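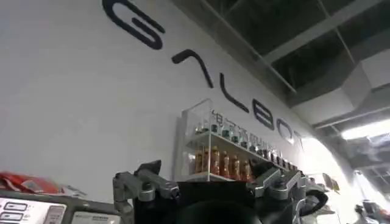 4.2 The open-day visit

I went to the open day with a notebook, a bad cold and one question: what do people do when a robot gets them a drink and they have nothing to press? Our earlier sessions (Section 3) were all run in the lab at Draltau, where everyone had been briefed and everyone was polite. I wanted strangers, preferably hungry ones.

The open day ran from ten in the morning until five, in June, and the organizers let me stand by the drinks demonstration for as long as I liked. I stayed for nearly all of it, apart from lunch. The door counter had reached 418 visitors by closing. That's a small crowd next to the 2,000 who came to the Multberg fair we describe in Section 5, but it suited me much better, as I could hear what people were saying!

Figure 3. The drinks demonstration, seen from the wrist of the arm. Bottles stand on both levels of a clear wall shelf, under the lettering on the wall, with the gripper's two finger linkages in front.

The first thing I wrote down was how close people wanted to get. At Draltau we had taped a line on the floor and nobody questioned it. At the open day the staff asked people to stay back, and they did for a minute or so, then they drifted in again to look at the fingers. The shelf in Figure 3 is clear and has two levels, and I think that pulled people in too (you want to see which bottle it's going for, and from the side you can't really tell). Parents with small kids were the most careful. Groups of students were the least.

I spoke with 54 people, always after they had watched at least one pick. I used the same opening prompt as in the lab study, "tell me what it just did," and then mostly kept quiet. Most of them told me a story with a bit of mind in it. It was "looking for" the right one, it "changed its mind," it "didn't like" the bottle on the end. I had expected some of this from the Zupan interviews, but I hadn't expected it so fast, from people who had walked up with a coffee in hand and were going to walk off again.

Pauses were where things got interesting. When the arm slowed down near the shelf, people lowered their voices. I have this in my notes again and again, and I noticed that I did it myself, which was a little embarrassing. In the lab, a pause of the same kind got us a glance at the experimenter and a question about whether something was broken. My guess is that the open day gave people no one obvious to ask, so they waited along with the machine. I can't prove that with notes from one afternoon and one morning, and I'd like to see somebody try it with the staff out of sight.

Only 2 people asked me who had picked the drinks. Plenty asked what would happen if the bottles were moved around, and one man wanted to know if it could manage a can. I passed these on to the staff and got good answers, but I've left them out of the coding, as they tell us more about the demonstration than about the visitors. The remaining conversations were coded with the Standinus scheme, using the categories in Table 2, and I come back to the pauses in Section 4.3.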